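Club pages > Guides > Household tasks > Opening a drawer by teleoperation

How to record a drawer opening in a real kitchen

This guide is for new members of the Bravside student robotics club. It explains how we record drawer demonstrations at the kitchen station, so that everybody does it in the same way. I wrote the first version in September and corrected it in May 2025, after we trained the second policy and found which recordings were bad.

Before you start

Read the safety sheet and log in to Pondex, our recording program. Make a new session and write your initials in the operator field. If you leave it blank, the session is saved under the name of the last person, and it takes a long time to repair later. Last term we had 383 episodes under Yasuo Higuchi, and he recorded only a part of them.

Check that the stove is off. Move cables away from the counter edge.

Step 1. Prepare the counter

We do not clear the kitchen completely. The first policy was trained on a clean table in the workshop, and it failed as soon as there were jars and a cutting board near the drawer. Leave the usual things where they are, but keep a free path in front of the drawer, as long as the drawer itself plus one hand.

The things on top of the organizer should stand stable. If a plate slides when you shake the organizer lightly with your hand, put it further back.

Step 2. Set the start position

Close the drawer fully. Push it with a flat hand until you feel the stop. A drawer which is open by a few millimeters makes the grasp easier, and the policy then learns an easy case that does not exist at the test.

Bring the arm to the home position with the Yagi preset. Wait until the numbers on the screen stop changing.

Step 3. Approach and grasp

Start the recording, then move. Come to the handle from the front, at the same height as the bar. Slow down for the last part — most of our bad episodes have a hit against the drawer front here. Close the gripper around the middle of the bar, between the two brackets.

Step 4. Pull

Pull straight back in one movement. If the whole box starts to turn, your pull is not straight. Stop, delete the episode and begin again. Please do not hold the box with your other hand, we had to throw away 7 episodes because of a hand.

Open the gripper first, then move back. After this you stop the recording.

Step 5. Label

Choose "success" only when the drawer is open enough to put an object in. A half open drawer is "partial". Write one short note if you changed something on the counter.

The set has now 1,607 episodes, and 585 of them are from the kitchen. For the Jondholm competition we want more from the kitchen, with the organizer turned to different angles.

Comments

mirel_k: Is it allowed to record with something inside the drawer? In our group we did both.

Reply from the author: Yes, but make it a separate session and write it in the note. The basic session is with empty drawer.

tobben: The tip about the brackets helped me. I was always grasping too far to the left and the box turned.

pira: Step 2, the preset has a new name in the menu, it is under "Arm" now. 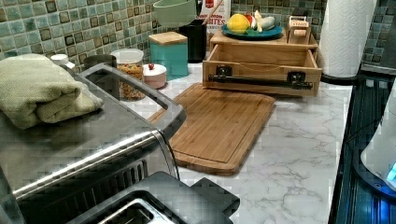 Kitchen station, organizer with the drawer pulled out.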